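Idley Help > Clubs & Classes > Robotics > Ask

2 min read

Posted in July by Ilham Wijaya

Bin picking for our club project — how do we get the last items out?

Our robotics club is doing a two-bin picking challenge this summer and I'm having the best time with it! The arm has to find household items in one bin and move them to the other. We get 20 minutes per run. Out in the open our picks are great, but anything lying along a wall gets missed, and long things like a hairbrush are the worst.
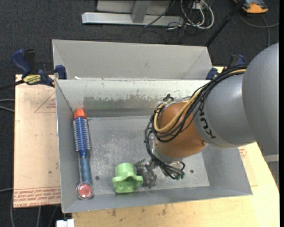

Fukau: Love this project! Are you planning every grasp straight down? We did that our first year and the fingers kept hitting the wall before they closed. Try tilting the approach toward the middle of the bin, and if no grasp clears the wall, do a push first. One slow sweep toward the center, take a new picture, plan again. Our log had 236 attempts, and the sweeps saved over 20 of them.

Ilham Wijaya: All straight down, yes! Trying the sweep tonight — so excited.

Miyazaki: get a bigger bin

Ulus: Sweep is good, but check your wall model too. Ours was drawn with straight sides and the real bin flared out, so the planner threw away grasps that were perfectly fine. Measure at the rim and again at the floor. Also lower your speed near the walls, you'll thank yourself the first time you bump one.

Helpful? Yes | No
Home | Ask | Browse | Sign in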